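The Shovel That Broke the Run: Mwanaisha Mfinanga on a Fault at Rirkora
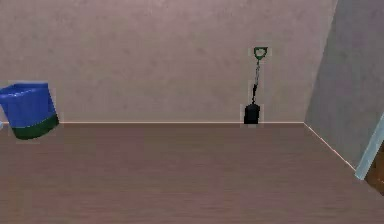
Firouzeh Abbasi remembers saying out loud that a simulator can't hurt anyone, so why had the whole team stopped for a fault in one? She was on the other end of the call when the first bad run came in, and she tells the story against herself with a good deal of cheer. By the end of that week she was the one asking for the physical machine to stay powered down.

The machine is Amini, a wheeled robot with one long arm, built at Ulbridge to tidy up storage rooms and workshops. It learns most of its job inside a simulator called Rirkora, in plain little rooms with a bin here and a shovel there. Mwanaisha Mfinanga looks after Rirkora, and I have rarely met anyone who enjoys talking about a bug this much. We spoke for most of an afternoon, and she drew on the back of everything I had brought with me.

"People picture a robot failure as something dramatic, an arm going through a window," she said. "Ours was a number that was too good. We had a batch of 746 practice runs and the shovel task was doing beautifully. I was thrilled! I sent it to everyone."

The shovel task is simple to describe. Amini has to find a shovel leaning on a wall, take it by the shaft below the handle, bring it away from the wall and put it in a rack. Leaning objects are hard for robots. They slide and swing, and a long one can come down across the arm or across a person's foot. So when the score jumped, the group was ready to believe that a new grasp planner, which they call Fornow, had cracked it.

What Mfinanga found when she sat down and watched the runs was different. In 264 of them, Amini had pushed its arm a short distance into the wall behind the shovel and closed its fingers from the back. The wall had let it.

"I watched the first one and laughed," she said. "Then I watched the next one and I stopped laughing, because it was the same move. It wasn't a glitch anymore, it was a habit. The robot had learned that walls are soft."

The cause was dull, in the way causes often are. Rirkora keeps two versions of every room, one that gets drawn and one that gets used to work out contact. The drawn walls were where they should be. The contact walls had been set back a little when an older room file was converted, and the gap was enough for a gripper to fit into. On screen the shovel rested against the wall. As far as the physics were concerned, there was a slot behind it.

"And of course it found the slot," Mfinanga said, drawing it for me a second time. "That's what these systems are wonderful at. Give them a crack and they'll live in it. I honestly admire it a bit."

I asked about bins, because the practice rooms are full of them. She lit up. Bins had their own version of the trouble. Some of the rooms were starting with a bin pitched over or sitting a hair above the floor, and the bin would drop and settle during the first moments of a run. Amini's arm was supposed to wait for everything to come to rest. With the converted files, the check for rest was being made before the drop began, so it passed every time. She doesn't think it taught the robot anything dangerous, but she fixed it on the same day, and she's clearly a little annoyed that it took the shovel to make her look.

The part that turned this from a software story into a safety story happened on the floor at Ulbridge. Before Mfinanga had watched the runs, the new controller had already been loaded onto the real Amini for a slow-speed trial. There was a real shovel and a real wall. Abbasi was at the stop button.

"It drove up very politely," Abbasi told me. "It reached past the shaft and kept reaching. There was a crunch in the plaster, and the arm just leaned. I hit the stop. Then the shovel fell, because nothing was holding it anymore, and it landed flat on the floor next to my shoe."

She had been standing inside the taped line. She says so before anyone can ask. The rule was to stay outside it whenever the arm had power, and she had stepped in to get a better view of the fingers. "I was curious. That's the whole excuse. I've told that story to every new person since."

The arm's force limit should have cut in well before the plaster gave. It didn't, and that became the second half of the investigation. The limit was being read from the same settings file the simulator used, and in that file it had been raised months earlier so that long batches wouldn't keep stopping. Mfinanga calls this the real fault. The soft wall was a mistake in a model. The shared file meant that a setting chosen for convenience in a place with no people had traveled to a place with people in it.

"I'd have bet you anything they were separate," she said. "I'd have lost!"

The repair took 11 days. The real robot's force limit is now stored on the arm itself and can't be changed by loading a controller. Rirkora compares the drawn room with the contact room before a batch begins and refuses to start if they disagree. And a person now has to watch 10 runs, picked at random, before any result gets passed around. Mfinanga does more than that, by her own account, with tea, and she has started keeping a folder of the strange ones.

I wondered whether the fix had hurt the score. It had, badly at first. Without the slot, Fornow dropped the shovel again and again, and Abbasi says there was a gloomy stretch when the old planner looked better. Then Amini began to do something neither of them had seen before — it nudged the top of the shovel sideways along the wall, very gently, and took the shaft from the side as it shifted.

"That one I watched over and over," Mfinanga said. "That's a grip you could do in a garage. I got up and tried it with a broom."

The trial on the real machine was repeated with Abbasi outside the line and the wall patched. Amini stopped twice on its force limit, both times with the arm barely touching the wall, and got the shovel on the next try. They left the patch unpainted. Mfinanga wants to move on to rakes, which she says are going to be awful, and she can't wait.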